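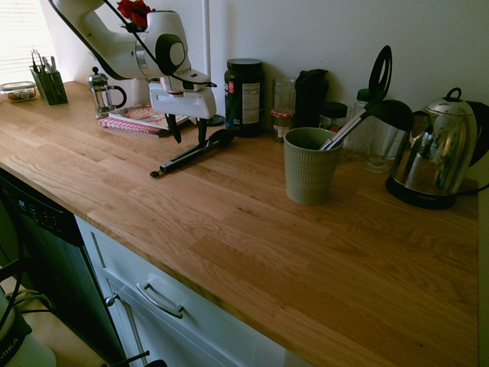 Section 7. Running the counter benchmark

The Huenchumán method claims that a policy trained on cluttered counters will cope with a new kitchen. Treat that as a claim. The published result rests on 1283 trials in one kitchen, and we have not been able to match it.

1. Home the arm and open the Horemport console.
2. Load the Avlow policy. Leave the retry option off. A retry that succeeds is still a failed first try, whatever the summary screen says.
3. Set the wrist above the utensil cup and save the pose as "start".
4. Run 13 trials without touching the objects.
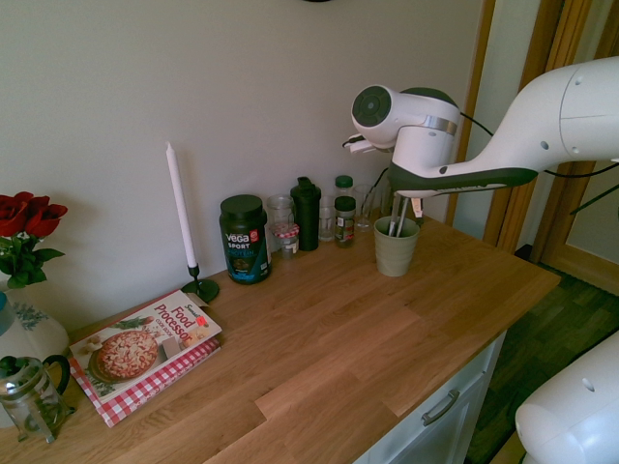 Figure 7-2. Gripper over the utensil cup.

5. Move the cup and repeat step 4. Log both sets separately.

Note: The console's "confidence" number does not track success in our logs. Do not quote it in a report.

Caution: Keep hands off the counter while the arm is powered. Glass stays in the layout because the method calls for clutter, so stop the run if anything tips.

6. Have a second person score the logs without knowing which set is which. Ulla Pesonen and Baltazar Beltrán disagreed on two grasps the first time they tried this. Report disagreements as they stand.

Last revised February 9, 2023.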